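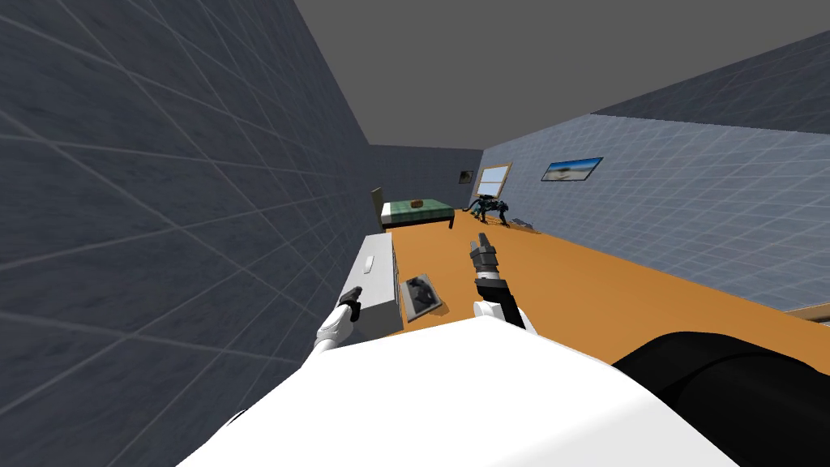
Prilodeo room listings, cleaned copy

What is in it
3607 short-term rental listings, bedrooms only, one row each, with 19 columns. The text was pulled in August from Skellik and Worku. Drornden was supposed to be a third source, but its export had no prices, so I left it out.

What I don't trust
The "cozy" tag. Hosts pick it themselves and it tells you nothing about size. If you plan to predict floor area from it, good luck.

Review scores are nearly all at the top of the scale. I would not call that a measure of quality. Worku also seems to drop old low scores, though I can't prove it from the export.

Prices are per night before fees. Skellik says its fees are "small." They are not in the file, so check before you quote that.

Changes from the raw export
- 13 duplicate rows removed
- 6 columns renamed to lowercase
- blank prices left blank (please stop filling them with the average)

Files
rooms.csv
columns.txt
dropped_rows.csv

Use
Fine for practice with messy text. I doubt it supports any claim about rents in a real city, and the license asks you not to make one.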